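3.2 Collection of bimanual tableware demonstrations

All demonstrations in the Ritchie set were recorded in home kitchens with a pair of hand-held grippers, one in each hand. Each gripper has two fingers with blue pads and carries its own wrist camera. We used no robot arm at this stage. The Nikville kitchen accounts for 124 demonstrations, recorded by two operators over 5 sessions. The table was covered with a cloth and set with bowls, plates and shallow dishes in ceramic, plastic and stainless steel, and bottles of vinegar and rapeseed oil stood toward the back left.

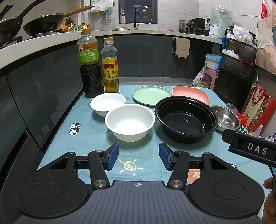 Operators were told which item to move and where to put it, but not which hand to use. Areeba Chaudhry checked the recordings after each session and dropped any in which the camera track was lost for more than 8 consecutive images. This removed 22 recordings, none of which are included in the total above. Most of the losses came when a large pale surface came close to the lens and left few features to track.

Bowls were the main source of trouble. A deep bowl is usually taken by the rim, with one finger inside and one outside, and once it tilts it can hide much of the table from the camera that is closest to it.

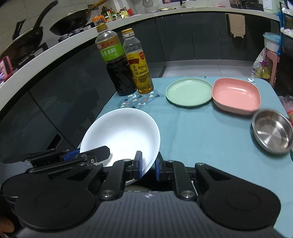
We therefore feed the policy both wrist views at every step. In the single-view baseline, the second view is replaced with zeros and everything else is left the same. Training settings follow Section 3.1.

Plates were handled in a separate group of tasks. Two plates standing close together offer rims that are easy to confuse, and the operators often brought the second gripper in from the side. Lucimara Meireles labeled the grasp onset for each hand in this group by hand. We kept these labels for evaluation only.

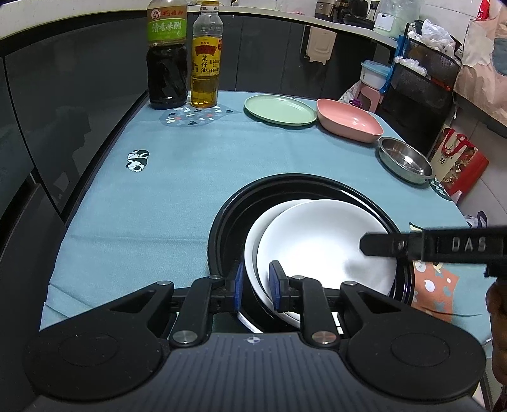
Figure 3. Plate task, seen from one wrist camera. Two white plates stand tilted in a black basin, with the second gripper reaching in from the right.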